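Do hand-held grippers count as robots for our bench safety rules?

Asked 2019-06-08 by plidach_bench

We record packing tasks with a pair of hand-held grippers, one per hand. Our lab rules were written for the arm and say no hands inside the rails while anything is powered. With these that makes no sense. What do other groups write down? Typical setup: 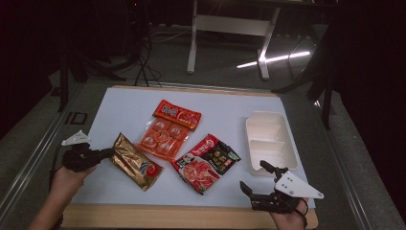 Food packages and divided tray on the white board, one gripper in each hand.

Answer 1 (accepted)

We split our rules in October. The arm keeps the no-hands rule. For hand-held work the sheet says:

Arm locked out before anyone reaches over the rails.
Cables run back along the forearm with enough slack to reach the far side of the board.
Sleeves above the elbow, no rings or watches.
Stop after 50 takes and switch operators.
Swap any food package that has split, and wipe the board.

Have whoever signs off on your risk assessment read it first. Ours wanted the lockout step on its own line with a signature.
Domenica Zwahlen

Answer 2

50 seems high to me. We do 5 and then rest, but our grippers are heavy.

Answer 3

Check the manual. Same thing came up in the Flernwood thread.

Comment from plidach_bench: Thanks, using the split version. Does the lockout get signed every session or once a day?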